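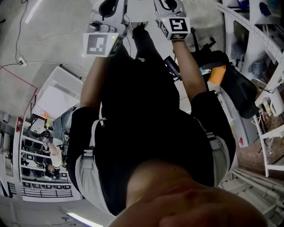

6. Before you record a chore

Flotska learns folding, wiping and shelf-stacking from hand-held gripper sessions. It can't yet do any of them unattended, so treat a session as teaching.

1. Put on the shoulder straps and close both buckles.
2. Take one gripper in each hand, with the square marker facing outwards.
3. Keep sleeves and cloths off the markers.
4. Work at your normal pace for up to 7 minutes, then rest.

Caution: route cables away from your feet before you start.

Note: a single chore such as towel folding needs 700 good takes. Discard any take where you dropped something - the robot will copy it.
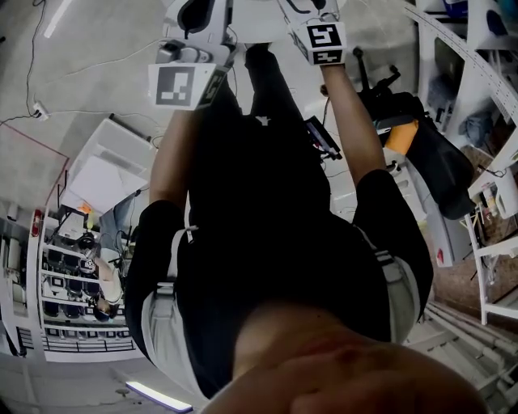
Godoy wrote in to say that after all those takes the robot folds hand towels well enough but still gives up on fitted sheets, and that loading a dishwasher is no nearer.

5. Save the session and put both grippers down.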